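Workshop notebook - natural dyes, indigo vat no. 7
Tuesday, June
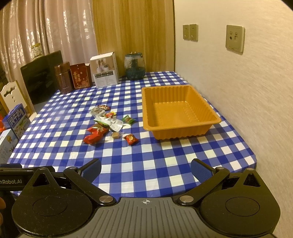
Blue and white check cloth on the table by the wall.

Vat 7 restarted first thing. It had gone flat over the weekend, dull on top with no bronze film and hardly any smell. Warmed it slowly in the water bath and added 30 g fructose and a spoonful of lime. By 11.15 the liquid under the surface had gone from blue-green to a clear yellow-green. Left the lid on until after lunch.

Test strips, all from the Zidby cotton, scoured last week:
Strip A - one dip, five minutes. Pale, a bit grey. Rinsed out more than I'd like.
Strip B - three dips, five minutes each, aired between. Good mid blue, even on both sides.
Strip C - six dips. Deep, but blotchy along one fold where I let it touch the side of the bucket.

Strip B is the one to match for the Dremville order. They want a royal blue against white with a lighter blue where the bands cross, in a gingham sort of layout. Woven check gets that middle tone for free as the white and blue threads mix. We are doing it on plain cloth with clamps and paste, so it has to be three separate depths and the pale one has to be dipped first. Strip A is too grey for the pale tone. Try two short dips of two minutes next time.

Paste resist: the Kevetti rice flour is finer than the old stuff and went through the cone without clogging. It cracked on drying though, and blue got into the cracks. More bran in the mix, or dry it further from the heater. The old recipe had a little glycerine in it - worth going back to.

Weights for the full piece: dry cloth 249 g after scouring. Stock needed at the present strength is just over 200 ml, plus whatever the vat loses in airing. Don't make it all up at once, it doesn't keep in the thin jars.

Rinse water is still hard. Did the last rinse with a splash of vinegar and the strips came out brighter and less chalky. Will do this for everything from now on.

The Valdovinos clamps have rust on two of the screws. Keep them off anything pale until they are cleaned and waxed.

To do
Order lime
Two-minute dips, strips D and E
New paste with bran, leave overnight
Check vat 7 before anyone stirs it, and write the pH on the lid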